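Cuaderno de taller, grupo de escritura escénica
3 de octubre de 2019
Entrada larga, para mí y para quien venga a la próxima sesión

Empiezo por lo que quedó pendiente. La convocatoria de Flirkthorpe cierra en diciembre y todavía no tenemos decidido cuál de los textos mandamos. Las bases las he leído dos veces con diccionario, y la segunda vez entendí una cosa distinta que la primera: la duración máxima se cuenta con los oscuros incluidos. Esto cambia mucho para nosotros, porque en «La pensión de Cabello» hay 5 oscuros y cada uno, en el último pase, duró bastante más de lo que dice la acotación.

Lo que piden, resumido:
Texto inédito, hasta 4.000 palabras, en cualquier lengua si se adjunta traducción.
Máximo tres intérpretes.
Sin escenografía fija. Todo lo que entra en el escenario tiene que poder salir en el cambio entre obra y obra.
Una sinopsis y una nota de intención. No dicen de qué largo la nota. Yo haría media página.

Nuestra versión de hoy tiene 432 palabras de más. Las conté con el programa, quitando los nombres de los personajes delante de cada réplica, pero no sé si Flirkthorpe los quita también. Pregunta para escribirles. Mientras no contesten, trabajo como si contaran todo.

Lectura de la escena 2

Leímos sentados, sin movimiento, con la luz normal de la sala. La escena del recibo funciona mejor de lo que yo pensaba. La dueña de la pensión no levanta la voz en ningún momento y eso da más miedo. En cambio el monólogo del huésped joven se cae a la mitad. Cuando habla de su viaje desde Honcombe repite tres veces la misma información: que llegó de noche, que no había tren de vuelta, que la estación estaba cerrada. Para el público es una sola cosa. Propongo dejar solamente la estación cerrada y que lo demás se entienda.

También tuvimos la discusión sobre el «usted». En mi lengua no existe esta diferencia de la misma manera y por eso quizás le doy demasiada importancia, pero me parece que el paso del «usted» al «tú» es el verdadero final de la obra, más que la puerta. Ahora el paso ocurre en la página 7, demasiado pronto, y además por error: en una réplica la dueña dice «tú» y en la siguiente vuelve a «usted» sin motivo. Corregido en mi copia. Por favor, corregirlo también en las otras.

Réplicas cortadas hoy:
«Ya le dije que el agua caliente es hasta las nueve.» (Se dice otra vez después, mejor allí.)
«En Honcombe esto no pasaba.»
Toda la respuesta larga sobre el sobrino. Me duele, era la primera cosa que escribí de esta obra, pero el sobrino no aparece nunca y el público lo espera.

Sobre los silencios

Tenemos un problema de notación. Cada persona del grupo escribe los silencios a su manera: (pausa), (silencio), puntos suspensivos, una línea en blanco. En la lectura nadie sabía cuánto esperar. Propongo esto y lo pruebo en la próxima versión:
Pausa: una respiración.
Silencio: el tiempo que haga falta para que alguien del público se mueva en la silla.
Puntos suspensivos: la persona sigue pensando y no se espera nada.
Línea en blanco: no significa nada, no usarla más.

No estoy seguro con la segunda definición, es difícil de ensayar sin público. Tal vez poner segundos. Pero cuando pusimos segundos en la obra de Brondale, los actores contaban, y se les veía contar.

Ejercicio de la segunda hora

Escribir una escena de dos páginas donde una persona quiere irse y no lo dice. Prohibido usar las palabras «irse», «tarde», «puerta» y «abrigo». Salieron cosas buenas. En la mía, la persona ordena las facturas de otra por colores hasta que ya no queda ninguna sin ordenar. Después de leerla me dijeron que el orden por colores se entiende en el papel pero no al oído, y es verdad: alguien tiene que decir el color o la acción se pierde para quien está sentado atrás. Lo reescribí así:

ELLA. ¿Esta dónde va?
ÉL. Con las rojas.
ELLA. No es roja.
ÉL. Casi.
ELLA. Casi no. Es naranja.
(Silencio.)
ÉL. Entonces con las naranjas.

Con el «casi no» estoy contento. Podría entrar en «La pensión de Cabello», en el sitio donde estaba el sobrino, con las facturas de la dueña. Son pocas palabras y ganamos una acción física, que en la escena 2 falta completamente.
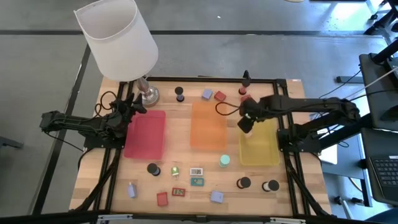

Tres bandejas sobre la mesa: roja, naranja y amarilla. Están vacías.

Si entra en la obra, hay que pensar qué hace el huésped con las manos durante la conversación. Mi idea es que ordena bien desde el principio y que solamente se equivoca cuando ella menciona la deuda. Una equivocación única, pequeña. Ella la ve y no la corrige. Ahora mismo en el diálogo la corrige, así que tengo que elegir una de las dos versiones antes de pasarlo a limpio.

Duda de vocabulario: ¿factura o recibo? En la obra hemos escrito las dos. Me explicaron que el recibo es cuando ya se ha pagado, por lo menos aquí. Entonces la dueña no puede reclamar con un recibo en la mano, salvo que mienta. Y si miente, es mucho mejor escena. Lo dejo apuntado con dos signos de exclamación en el margen de la copia.

Para hacer

Escribir a Flirkthorpe: ¿cuentan los nombres de personaje?, ¿aceptan acotaciones en una lengua distinta que el diálogo?
Bajar las 432 palabras. Con los cortes de hoy ya baja una parte, falta volver a contar.
Unificar «Cabello» como nombre del pueblo. En la escena 1 parece el apellido de la dueña.
Primera versión de la nota de intención. La hago yo y que alguien me revise las preposiciones.
Cronometrar los oscuros uno por uno, con la obra leída de pie.
Buscar el cuaderno de Brondale, donde estaba la lista de finales descartados. Había uno con la radio encendida que quiero volver a leer.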